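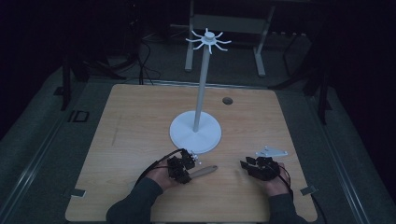 The mug tree on its table at the Gellham workshop, with a gripper on each hand.

News > Local > Work and Skills

Gellham project passes 178 recordings with the help of a mug tree

A mug tree may not sound like the beginning of a news story, but the one on the small wooden table at the Trullport unit in Gellham has had a good deal more attention this January than most of us ever give to the thing our cups hang on, and the people looking after it have grown rather fond of it.

The project, which goes by the name of Farnemard, is gathering examples for a learning system: a computer program that is meant to work out how to do everyday jobs with two hands by studying a large number of people doing them first. To that end, people from the town have been coming in to sit at the table with a gripper on each hand, and to go through small household tasks slowly and carefully while everything is recorded. The count reached 178 finished recordings this month, and there was cake (lemon, and very good, I was given the end slice).

Jolanta Kurek runs the sessions and has the kind of patience you would want in a driving instructor. She explained to me that the grippers do the holding, and the person wearing them does the thinking. You squeeze, the jaws close, and you very quickly find out how much you normally leave to your fingertips.

"People come in and go at the speed they would go in their own kitchen," she said. "Then they have a dowel in one hand and a base that wants to slide about, and they slow right down, and that is when we start getting something useful. I would much sooner have one calm recording than a dozen in a rush."

I was allowed a try myself, late in the afternoon, and I can report that I was not calm. The parts of a mug tree are simple enough – a round base, a post, and a top with eight curved arms going out all the way round – and I have put up shelves and a shed in my time. Even so, getting one piece to meet another with jaws in place of fingers took me longer than I will admit to here, and I dropped the post twice. Jolanta told me that drops are kept, too, as long as the person carries on and puts things right, so perhaps I have been of some use after all.

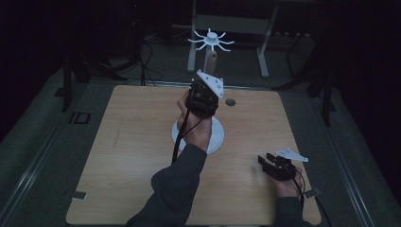 Both grippers over the table, with the white eight-armed top standing behind.

There is a fair amount to get used to. Each gripper has its cable, and you learn to let it hang and not to fight it. The lights are kept low at that end of the room, which I found restful, though one lady who had been in before me said it made her want a nap. Nobody talks much during a recording. Between them there is plenty of talk, most of it on the day I went concerning the bus timetable and whether the bakery by the bridge will reopen.

Ishbel Yule came along in the first week meaning to stay for an hour and has been back many times. She spent most of her working life altering wedding dresses, and she is thought to be the steadiest pair of hands they have had, although she waves that away when it is put to her.

"It is a bit like pinning satin with oven gloves on," she told me. "You have to decide what each hand is for before you begin. The left one holds, the right one brings. If you let them both have ideas you are in trouble."

That, as I understood it, is very nearly what the learning system is supposed to pick up. Nobody writes down the steps for it. It is given the recordings, with the views of the table and the movements of the grippers together, and it has to find for itself what the good attempts have in common. Whether it can then put up a mug tree on its own is a question for later in the year, and Jolanta would not be drawn on it, beyond saying that she had seen too many early promises made about machines to want to add another.

What she would talk about, and at some length, was pads. The jaws of the grippers have dark pads on their inner sides, and these do the gripping. At the moment the edges are ragged, with thin strips curling away, and she has a new set on order from Deák, the small firm that supplies the workshop. She is in two minds about fitting them halfway through a task, as fresh pads will hold a little differently and the recordings may not sit so well together. My own feeling, for what it is worth, is that any tool looks the better for a bit of use, but then I am not the one who has to keep the figures tidy.

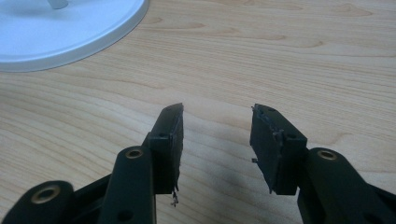 Taking part

Sessions run from 10am and there are 12 places open for the next round, which moves on from the mug tree to folding tea towels and packing a lunch box. You will need some four hours in all, which can be split over two visits, and long sleeves are fine so long as they are not too loose at the wrist. No knowledge of computers is called for. Tea is provided, and so are biscuits if Ishbel has not got to them first.

Names can be left at the front desk of the Trullport unit, or with Jolanta Kurek if you see her about the town. Those who have already taken part are welcome to put themselves down again.

Contact the newsdesk | Copyright Gellham community news | Back to top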